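Equipment Planning Lead (contract, 8 months), Naken site

Zement is looking for someone to work out whether we should be buying robot arms for the sorting and rack-loading benches, and if so, how many and what else has to be paid for along with them. The post reports to Vendula Matoušek in operations.

We have had three vendor quotes since last spring. They all promise to pay for themselves inside two years, and they all leave out the same things: floor work, guarding, spare fingers, the hours our own people spend moving racks so the arm can reach them. One quote listed "integration" as a single line with no number beside it. We'd like a person who reads that line and picks up the phone.

What you'll do

Go through the bench work as it's done now and write down what each job needs in reach, grip and space.
Check vendor cycle times against our own logs. Last year's set runs to 3,797 entries and some of them are a mess.
Look hard at the simulation work from Bae. It's nice to look at. We don't yet know how much of it carries over to a real bench with real parts, and we won't sign an order on the strength of it.
Build a budget that covers purchase, installation, service and replacement, with a plain statement of what happens if we buy nothing.
Present it to people who will argue with you.

What we need

Experience buying shop-floor equipment, including at least one purchase you talked somebody out of. Comfort with spreadsheets. You don't have to program robots, but you should be able to tell a gripper problem from a software problem. If you've sold automation for a living, apply anyway and tell us what you used to leave off the quote.

The job is on site, with about 11 days of travel to the Stelness plant over the contract. Parking is free. The canteen is fair.

To apply, send a resume and one page on an equipment purchase that went wrong, and what it cost. Please skip the cover letter. Applications close March 1, 2026.
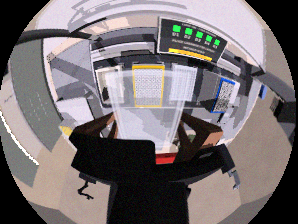 Bench simulation: gripper, clear container and panel rack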